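Toy brick afternoons return to Jirau hall

11 Apr 2025

The Jirau hall has opened its building brick table again after the winter break. Families can come on Saturdays and use the bricks without paying. The first table of this kind was set up in November by Florin Barbu, who runs the Zidden toy library next door.

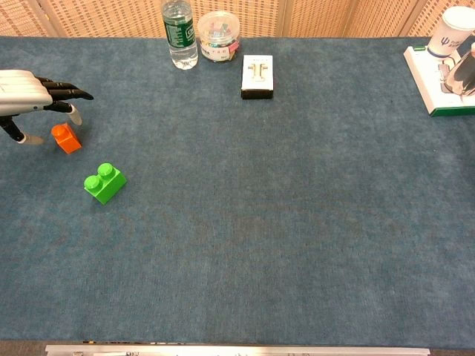

The library has 2000 bricks now, and 684 of them came from one family in Crăciun Street. Mr. Barbu washed all of them at home - it took him 12 evenings.

Children younger than three years should sit with an adult, as many of the pieces are small.

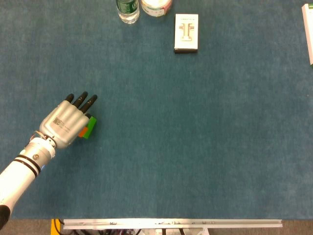 Mr. Barbu prefers to begin with very few pieces. For the new visitors he suggests only two colors, like the green and the orange on the blue tabletop, and a simple task to put them together. Bigger sets are given out later. Drinks are allowed if the bottle has a cap and stands at the far side of the table.

Bricks in good condition can be left at the Zidden desk during opening hours.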